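About Us

Hi, and thanks for stopping by! I run Nisus, a small robotics workshop with a teaching room attached, and this page is supposed to tell you who we are. I've tried writing it the normal way a few times and it always came out sounding like a brochure, so I'm going to tell you about our June open day instead, which gives you a much better idea of the place.

The bottle table had a crowd for most of the afternoon. Two arms, one bottle of Mirinda, one gripper low on the bottle and another up at the cap.
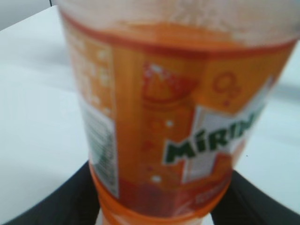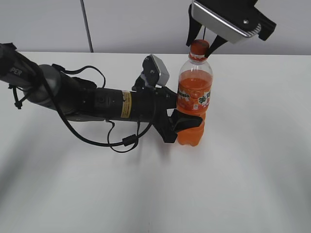
Why we do the bottle

People expect something flashier when they come to see robots, I think. Then they stand there for ten minutes watching two arms deal with a soda bottle, and they start looking at their own hands. Try it at home. One hand holds the bottle still, the other takes the cap, and the two of them have to agree on how hard to squeeze and when. You've done it your whole life and never given it a thought. Writing it down for a pair of machines took us most of a winter (and a lot of soda).

The holding arm is the harder job, by the way. Everybody watches the cap, but a plastic bottle is soft, and if you grip it too hard it buckles, and if you grip it too gently it spins along with the cap and you get nowhere. We spent weeks on that one grip. I still get a little thrill when I see it settle in!

We like orange soda for demos. It shows up well from the back of the room, and kids pick it out right away and want to know if they can drink it afterward. (Ask your grown-up.)

How we got here

Nisus started in a rented garage with one secondhand arm and a workbench that leaned. I was fixing packing equipment for a living, and in the evenings I was trying to teach the arm to pick up socks. Neighbors kept wandering in to look, so I put out chairs. That was the first open day, really, though I didn't call it one.

These days we have a proper building, and we do three kinds of work. We help small companies figure out whether a robot would be any use to them, and we're happy to tell them no. We run evening classes for adults who have never touched one. And we build our own little projects, mostly around two-armed handling, which is where the bottle comes in.

A couple of those projects have names, and you'll hear us throw them around if you visit. Droner is our beginner course, 79 pages of printed notes and a lot of hands-on time. It has nothing to do with drones — it was named after the noise the old air compressor made, and it stuck. Usico is the software we use to get two arms moving together without bumping elbows. It's still growing, and some mornings it's grumpy.

What the open day is like

We had more than 200 people through the door in June, which was a squeeze. The way it works is pretty loose. You come in, grab a name sticker, and wander from table to table. There's someone at each one who'll explain what's going on, and you can interrupt them as much as you like. I do the bottle table myself because I enjoy it too much to hand it over.

Questions I got a lot this time: does it know what it's holding, what happens if you take the bottle away, and could it do a pickle jar? My answers were sort of, come see, and not yet. The pickle jar is on the list. Glass makes me nervous.

One boy asked whether the arms were friends. I told him they share a schedule.

Come and see us

Our next open day is in October, from 10 in the morning until 4 in the afternoon, and it's free. We can fit 70 people in the main room at a time, so if it's busy you may wait a bit in the yard. You'll find us at 479 Calimlim Road, in the low building behind the tire shop. Park along the fence and come in by the side door, the front one sticks.

School groups can book a morning of their own. Let us know the ages and if anybody needs a seat or extra room to get around, and we'll set up the tables to suit.

And if you've got a job in mind that takes two hands and a bit of patience, bring it along. I'd love to have a look.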